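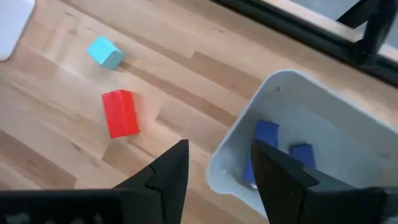 ## Erkik 477 catcher's mitt: a season in

Quick one before the bag goes in the loft. Had the 477 since April, wore it for every league game bar two and most of the Wednesday sessions. A few of you asked at Lulelport what I thought and I said "all right" and wandered off to find my mask. So, longer version.

Short answer for those skimming: good mitt, bad strap, buy it if your old one's dying. Don't buy it three weeks before a tournament.

### Breaking it in

Stiff. Very stiff. Came out of the box like a dinner plate. I'd read the little leaflet, four lines of it, said "play catch to shape the pocket" and nothing else. Thanks.

Tried the usual. Ball in the pocket, belt round it, under the mattress for a week. Made no difference except to my back. Then a bit of glove oil on the hinge, left overnight, worked it with a mallet in front of the telly. Better. What really shifted it was the machine at the Gustden cage. I took 200 balls a visit, straight down the middle, nothing clever, and by the fourth visit it would close on its own if I was lazy with it.

Skye Strachan bought the same one a fortnight after me and went the steam route, kettle and a towel. Hers was game ready sooner. It also went floppy at the thumb by July and the heel has started to fold over, so make your own mind up. I wouldn't.

Do NOT put it in the oven. Someone on the mailing list did this with an older Erkik and we all saw the result.

### Pocket

Deep, a bit deeper than I like. Pitches stick, and I had hardly any pop back out on me all season. Downside is the throw to second. You go digging for the ball and the runner's halfway there before you've found a seam. Took me till June to stop fishing about with my fingers and just turn the glove over into the hand.

Low pitches lovely. You can turn it under without your wrist complaining. Anything high and inside to a lefty I found the top of the web a bit floppy, ball rides up and you get snow-cone catches. Relaced the web tighter in May and that mostly sorted it. Ten minutes with a lacing needle, a lot of swearing.

Framing, people keep asking about framing. Our umpires call what they call. The mitt is a nice dark tan and doesn't flash about, so I suppose that's something.

### Padding

Best bit by a distance. The Rennie I had before this was a good honest mitt but my index finger was numb from May to October every year, and I had to sit on the bench with it in a cup of ice between innings. None of that now. Our quickest lad isn't professional quick but he's quick enough in a cold wind, and I've had one bruise off him, in the palm, my own fault, crossed up on a sign.

There's a finger hood on the back too. Didn't think I'd use it. Use it all the time.

Padding has gone down a touch on the thumb side. You can feel the edge of it if you press. Not worried yet but I'll look again in spring.

### The strap

Oh dear. The wrist strap is the sort that grips with a hook pad and the pad's rubbish. Fine dry. Get it full of dirt, and you're a catcher so you will, and it lets go in the middle of an inning. Happened at the Lulelport double header, pitch in the dirt, I went down to block and the mitt stayed roughly where it was while my hand didn't. Passed ball. Run scored. Entirely the strap's fault and I'll hear nothing else.

Wrote to the shop. They offered a new strap, same design. Had a saddler in town stitch a buckle on instead and its been perfect since. But you shouldn't have to do that to a new mitt, and if you do it I'd guess your guarantee is gone.

### Lacing and stitching

Laces held. One went at the heel in August, the short one nobody looks at, and I replaced it from a spare set off the Rennie. Stitching on the binding is starting to fluff along the little finger. Cosmetic I think.

Leather still smells like leather, which pleased my other half no end given where the bag lives.
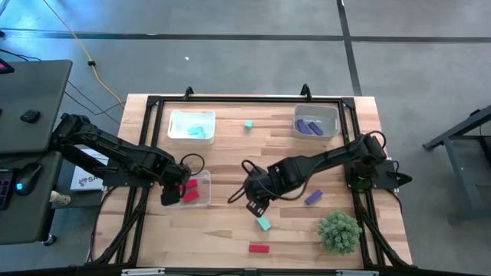

Issue 4

Carrying on. Had to stop for the league meeting.

### Weight

Heavier than the Rennie, and you feel it in the second game. I dont have proper scales so the kitchen ones will have to do: a shade over 900 grams with the buckle on. Late in a long afternoon my left forearm knows about it. If you're a smaller catcher, or you're sharing one club mitt between the juniors and the seconds, try somebody's before you order. Mine's in the kit shed most Wednesdays, just ask.

### Against the others

Only two I can compare properly.

**The old Rennie.** Lighter, shallower, quicker for throwing. No padding worth the name. Strap was a buckle from the start and never once came undone. If they made it with the Erkik's palm I'd stop writing reviews.

**The Gustden club mitt.** Older than some of our infield. Soft as a slipper, catches everything, protects nothing. Good for warming up a pitcher. Wouldn't squat behind a hitter with it.

There's a dearer Erkik above the 477 with a different web. I've handled it in the shop and no more, so no opinion, other than that the strap looked the same.

### Who's it for

Regular catchers who do most of the innings for their side and want their hand in working order on a Monday morning. Club kit bags, maybe, if someone's willing to do the breaking in. It is wasted on you if you catch twice a year because the regular bloke's at a wedding.

Outfielders who've been told to "have a go behind the plate", borrow something. You'll hate this for the first month and blame the mitt.

### Odds and ends

- Sizes run big. I'm normally in between and went for the smaller one, glad I did.
- Left-hand throwers have to order it in. Skye's brother waited most of the spring.
- Don't leave it in the car boot. Mine got one hot weekend in there and the palm dried out, needed two goes with conditioner to come back.
- Store it with a softball in the pocket over winter, a baseball's too small for the depth.
- The box is useless, throw it away.

### Marks

Pocket, good. Padding, very good. Strap, dreadful. Price fair if you knock off the cost of a buckle. I'd buy it again, and I'd take it straight round to the saddler on the way home.

Anyone wanting the old Rennie can have it for a donation to the ball fund. Heel lace is missing, see above. Needs a new home before the shed gets locked up for the winter, so shout soon pelase.

Written in a rush, Monday, September 29, 2003. Corrections to me at training.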